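Groltell confirms cast and episode format for Marneo, filming to begin in April

Monday, January 19, 2026

Groltell has confirmed the principal cast of Marneo, its serial drama set in the records office of a small harbour town. Tayla Harawira will play the lead role of Edda Voss, a land surveyor who is hired to redraw the harbour boundary and finds that the earlier surveys do not agree with each other. Torquil Ritchie has been cast as Aldous Keir, the registrar who holds the originals.

The series has been set at 11 episodes. The first will run for 80 minutes without an internal break, and the remainder will use the platform's standard drama slot. Groltell had earlier listed the title as a limited series of unspecified length. The listing was amended over the weekend, when the working title, The Registrar's Copy, was also removed.

Marneo is produced by Jonis, which has supplied Groltell with studio drama before but has not previously made a serial for the platform's main schedule. Principal photography begins in April at the Pollock stages, where the records office, the survey loft and the interior of the harbour master's house will be built as connected sets. Exterior work follows once the studio block is complete.

The scripts are by Hajar Bensaid, who also takes a producer credit. Ionuț Olteanu directs the opening episode and the last, and supervises the edit of the whole run. The middle of the series is shared between other directors, bringing the total to four. Their names have not been released.

Story and structure

According to the production notes, the story covers a single winter. Voss arrives with a commission from the port authority and a fixed fee. Her measurements place the boundary some distance inland of the line shown on the public map, which puts part of the fish market and a row of houses on land that may belong to the port. Keir has known of the discrepancy for years. He has entered a correction in the register but has never published it.

The opening episode follows the survey from start to finish and ends when Voss asks to see the register. Later episodes each take one document as their starting point: a lease, a ship's manifest, a marriage entry, a letter of complaint. The document is read in full on screen or in voice-over at some point in the episode. Bensaid has written the texts of these documents separately from the scripts, and they will be supplied to the art department as finished copy.

There is no narrator and, with one exception late in the run, no flashback. Earlier events are reported by characters or read out from paper. The notes state that conflicting accounts will not be dramatised, so the viewer will have the same evidence as Voss and no more.

Casting

Harawira was attached before the series was commissioned. She read the first script in an early draft and took part in a table reading that Jonis recorded for Groltell as part of its proposal. The role is present in every episode, and the shooting schedule has been arranged in two blocks to allow for a gap between them.

Ritchie's role was cast later. Keir was originally written as a man close to retirement, and the age was brought down after Ritchie's reading. Bensaid revised the first half of the series as a result. The character's long service in the office, on which several plot points depended, has been replaced by an inherited post, with Keir's father now named as the registrar who made the original error.

Supporting parts were filled through an open call run by Jonis, which drew more than 200 applications for the speaking roles in the fish market and the port office. The call asked for a recorded reading of a page of minutes, supplied by the production, with no direction as to tone. Names for these parts will be published with the first stills. 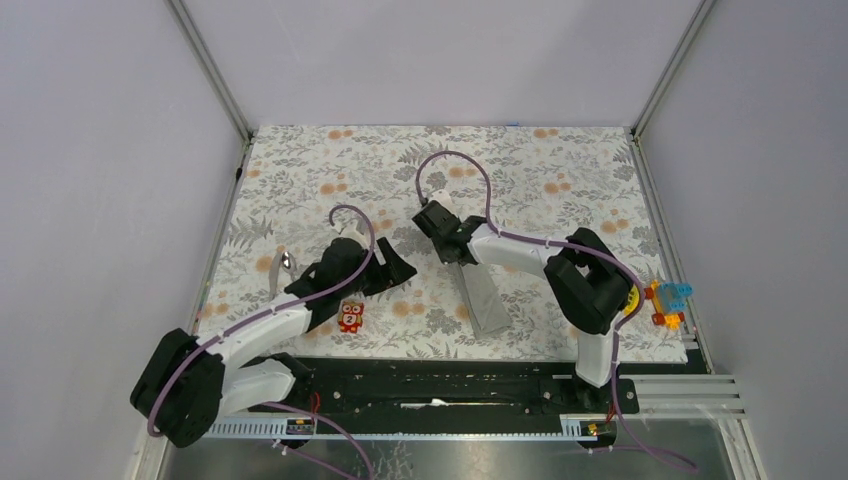 Rory Buchanan, commenting on the earlier listing, asked whether the long opening episode would be split in two for viewers outside the home territory, as happened with other Groltell dramas, and said he would sooner wait for the full version than watch it in halves.

Groltell's schedule note does not mention a split version. It gives one running time for the first episode and one set of delivery requirements, and specifies that the opening titles are to appear after the first sequence in all territories. An alternative cut would need a second set of titles, and none is listed.

Release will be weekly after the first instalment. The platform has not given a start date. The delivery schedule attached to the commission has the first half of the series completed and graded before the second half is locked, which would permit transmission to begin while later episodes are still in the sound mix. Groltell has used this arrangement for serials of similar length.

Sets and camera

The Pollock stages will hold the three main interiors on one floor, joined by a practical corridor. Olteanu asked for the connection so that walking shots between the registrar's counter and the survey loft can be taken without a cut. The ceilings will be fixed in the records office and removable elsewhere. Lighting in the office will come chiefly through the windows and from desk lamps visible in shot, with a limited amount of overhead fill.

The camera plan calls for a single camera on dialogue scenes in the office and two in the market. Close shots of documents will be taken on the set, during the scene, in place of the usual separate insert day. This affects the art department, which must have every page ready in final form before the scene is called, with duplicates where a page is marked, folded or torn.

The maps are a separate item. Voss's survey is drawn in stages over the opening episode, and the drawing has to match from one scene to the next even where scenes are shot out of order. The production will prepare a sheet for each stage. Harawira is to be trained in the use of the instruments and will draw the lines seen in wide shots. A draughtsman's hand will be used for the close work.

Sound will be recorded live throughout, including in the market. The production notes allow for replacement dialogue only in the harbour exteriors, where wind is expected to be a problem.

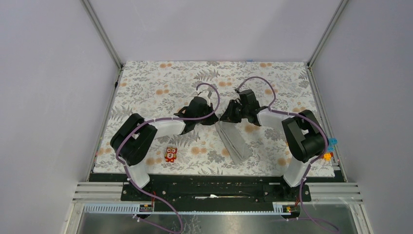 Two robot arms reach in over a leaf-patterned mat.

Changes from the first version

Marneo was first submitted to Groltell as a feature-length single drama. That version ended with the publication of the corrected boundary and did not follow its effects. The platform asked for an outline of what would happen afterwards, and Bensaid returned a document that was longer than the script it was meant to accompany. The serial was commissioned from that outline.

The single drama survives in compressed form as the first episode. Several characters who had one scene in the original now carry episodes of their own, among them the lessee of the ice house and the port authority's solicitor. The solicitor's episode is the only one in which Voss does not appear until the closing minutes.

A subplot concerning a rival surveyor has been dropped. The rival's findings are still referred to, and one of his field books appears among the documents, but the part has not been cast. The notes list him as deceased.

The ending has also been altered. Bensaid's outline closed with a public hearing. In the shooting scripts the hearing takes place in the penultimate episode, and the last is given over to the re-entry of the boundary in the register, a task that Voss and Keir carry out together over one night. Olteanu intends to shoot this episode in story order. The scheduling consequences are described in the notes as acceptable, provided that the corridor and office sets remain standing to the end of the studio block.

Music has not been assigned. The first episode is budgeted with no score before the closing titles, and the remainder with a small ensemble. A decision on a composer is expected after the first assembly has been viewed.

Further cast

Casting remains open for the harbour master, a recurring part that appears from the third episode onwards, and for the younger version of Keir's father, who is seen only in the single flashback. Jonis is reading for both roles. The harbour master must be available for both shooting blocks and for the exteriors. The flashback is scheduled for a single day at Pollock, near the end of the second block.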